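Brilto Working Group on Demonstration Practice
Minutes, March 30, 2021
Venue: Ashby site, upper meeting room

1. Previous minutes
Accepted with one correction. The Trevordale item should read "per operator," where it had "per shift."

2. Hanger sorting task, draft 3 of the practice sheet
The draft covers manual demonstrations recorded for the Gustotden sorting cell. The group went through the clauses on hand position. Clause 6 now requires both hands to be over the shelf surface before a hanger is gripped. A hand may rest against the pile.

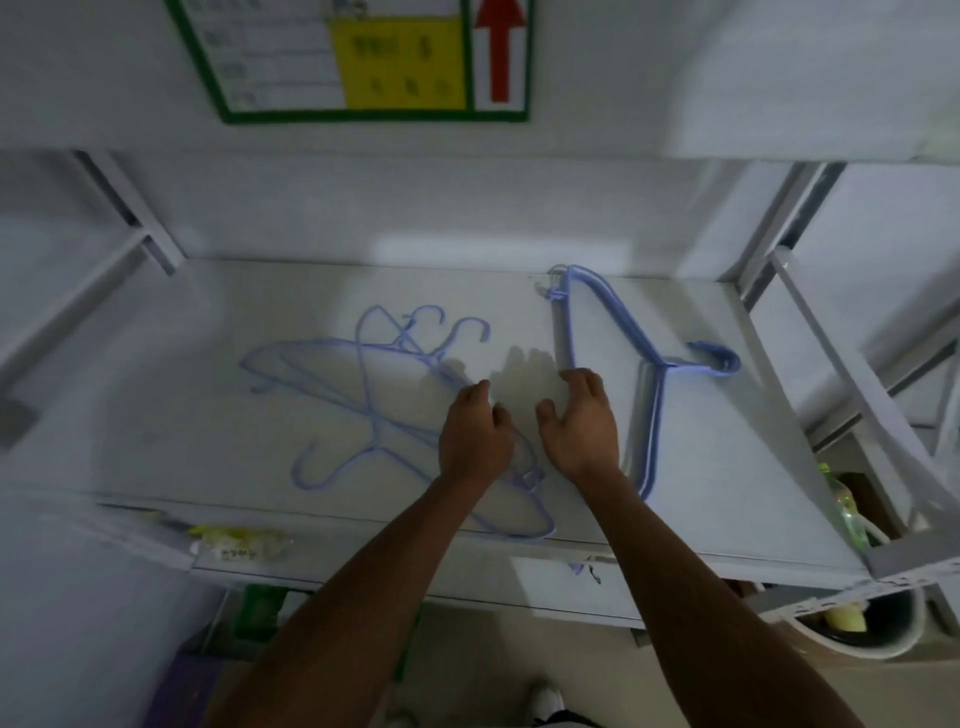 Clause 7 was reworded to say that the tangled pile and the aligned stack are to be treated as separate zones — the earlier text used "pile" for both, and annotators at Trevordale had labeled them inconsistently. Hooks in the stack are to be grouped at one end. No hook direction is required in the pile.

The proposal to fix a start pose for the forearms was not adopted. It may be raised again in October.

3. Single-item handling
The sheet will state that one hanger is handled at a time once it is clear of the pile. Two-handed grips are permitted, with one hand on the long straight side and the other on a shoulder wire. Bending the wire to free a hook is a fault and ends the recording.

Ashby asked whether a sideways hanger counts as a valid hold. Agreed that it does — orientation is to be logged, and no correction is required before placement.
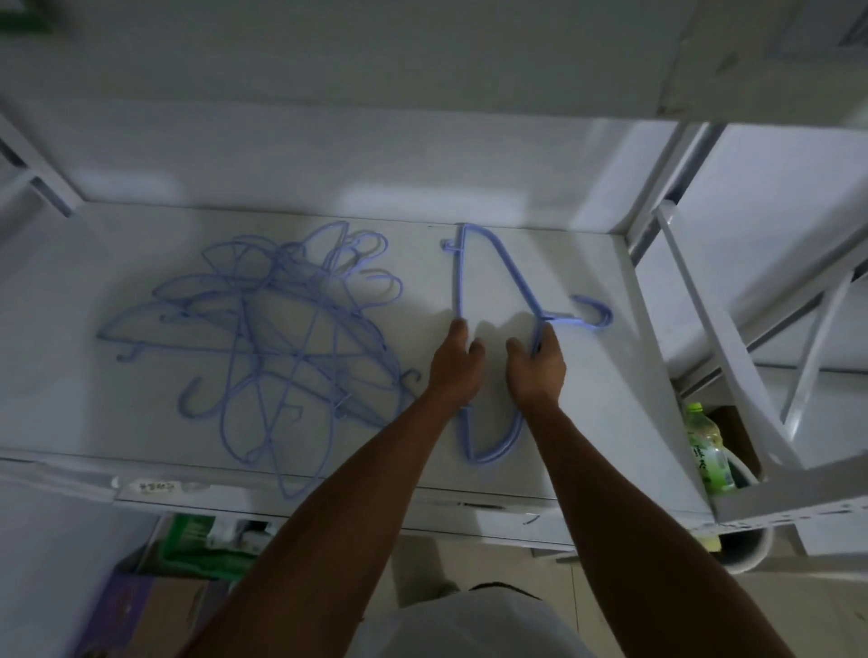 4. Review of recordings
Of 408 recordings submitted, 89 were returned for relabeling under the old wording of clause 7. These will be checked again against draft 4. Recordings already accepted stand.

5. Actions
Ashby: issue draft 4 with the revised clauses 6 and 7.
Trevordale: relabel the returned recordings, pile and stack as separate zones.
Gustotden: confirm that the cell log has a field for hanger orientation.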